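Fixing Tool Slip on a Block-Pushing Arm

If your arm used to nudge blocks exactly where you wanted and now parks short, or plows into the board, check the clamp before you touch a single line of code! I lost most of October to this one on our Udwood cell, and the fix took 22 minutes.

What it looks like

Our arm sorts colored shapes by pushing them into groups with a straight tool held in a clamp band. It ran beautifully for weeks. Then the pushes got sloppy: a star would spin instead of slide, or the tool would ride up over a cylinder. One afternoon it came down hard enough to leave a dent in the wood and trip the force limit.

I blamed the calibration, of course. Glykeria Kontogiannis reran it twice and it came out perfect both times. Then Titilayo Aliyu put a pencil line on the tool right at the clamp, ran 200 pushes, and the line had dropped 4 mm. Mystery solved, and what a great feeling that was.

What you need

A hex key for your clamp, a pencil, a feeler gauge, isopropyl alcohol and a lint-free cloth.

Steps

1. Hit the emergency stop and lock out power. Your hands will be right under the tool, so support the arm first if it doesn't have brakes.

2. Loosen the clamp and slide the tool out. Look for shiny rub marks where the band grips. Ours had a lovely bright ring (lovely in a diagnostic sense).

3. Wipe the tool and the inside of the band with alcohol. We found a film of oil in there, and I'm fairly sure it was me.

4. Refit the tool, seat it fully, and tighten evenly to the torque on your clamp's data sheet. Don't guess, a crushed tool is worse than a loose one.

5. Draw a fresh pencil line at the clamp edge.

6. Clear the area, restore power, and jog down at your slowest speed. Stop above the board and check the gap with the feeler gauge. Redo your tool offset now, even if it looks fine.

7. Put a few blocks back and try short pushes at low speed. Two touching pieces make a good test, as a low or crooked tool tends to split them apart.

8. After 49 pushes, stop, lock out again and check the line. If it has moved at all, replace the band.

We now check the pencil line every morning before the first run, and I've lowered the force limit too.

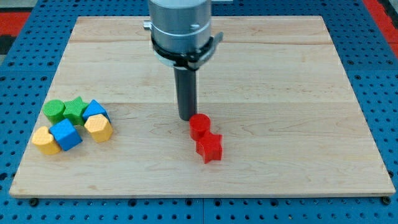
Tool just above the board, beside the red cylinder and star.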